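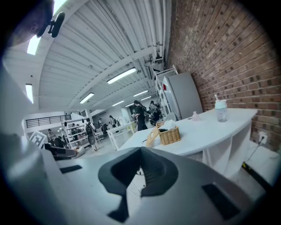 Indoor workspace with white corrugated ceiling and overhead pipes.

Vonotgate Family History Help
Surnames and Origins

Surname Fokberg: place name or occupation?

Posted by parishreader
Replies: 3

I am preparing a short account of the surname Fokberg for a family association and would be grateful for guidance on its origin. The earliest entry I have found is a baptism in the Warkus parish register, where the name is written Fockberg. Later entries in the same register give Fokberg, Fogberg and, in one burial entry, Vokberg. The family appears to have held a small farm outside the village.

A printed surname dictionary in our local library states that the name comes from a hill of that name. A second book says it comes from a personal name joined to the word for hill or mountain. Neither book gives a source. I have indexed 862 entries from the register and have not found a farm or hill called Fokberg in any of them. May I describe the name as a place name in the account, or should the matter be left open? I would also like to know whether the different spellings should be treated as separate families.

registrydesk
Member, Surnames and Origins

The matter should be left open for the present. The ending "-berg" is common in names taken from places, but it was also used in names that were chosen for their sound and had no link to any hill. In parts of northern Europe such names were adopted by craftsmen, soldiers and town families well after fixed surnames had come into use elsewhere. The ending by itself is therefore weak evidence.

The following steps are recommended before any statement is printed. Consult land and tax records for Warkus and the parishes next to it, as small farms were often listed there under names that the church register did not use. Note whether the father of the first Fokberg used the same surname or was known by a patronymic. If the surname begins with one person, a chosen name becomes more likely. If several unrelated households on the same land carry it, a farm name should be considered.

With regard to spelling, the variants should not be treated as separate families on that ground alone. Clerks wrote what they heard, and a change from F to V or from ck to g is well within the normal range. Please record each form exactly as written, with the page reference, and place the standard form in a separate column. Households should be told apart by residence, godparents and occupation.

In your account, wording such as "the origin of the name has not been established; two explanations have been published" would be acceptable.

hilltop60
Member

My grandmother's line was Fokberg and we were always told it meant "people's mountain." There is a coat of arms as well, which a relative ordered by mail. I do not have the paperwork for either, but the family has accepted this meaning for a long time and I would suggest including it.

archive_lane
Member, Records Guidance

I support the first reply and wish to add two points. A family tradition may be included in an account, provided that it is clearly labeled as such and the teller is identified in the notes. Arms sold under a surname should not be presented as belonging to a family unless a grant to a direct ancestor can be shown.

The Yokoyama index, which is available in our reading room, lists farm names by parish and includes Warkus. Requests should quote reel 2158 and be submitted before the end of August, when the reels are withdrawn for copying. Each request may cover up to 8 pages. Please allow for the older spelling of the parish when searching, and check under both F and V.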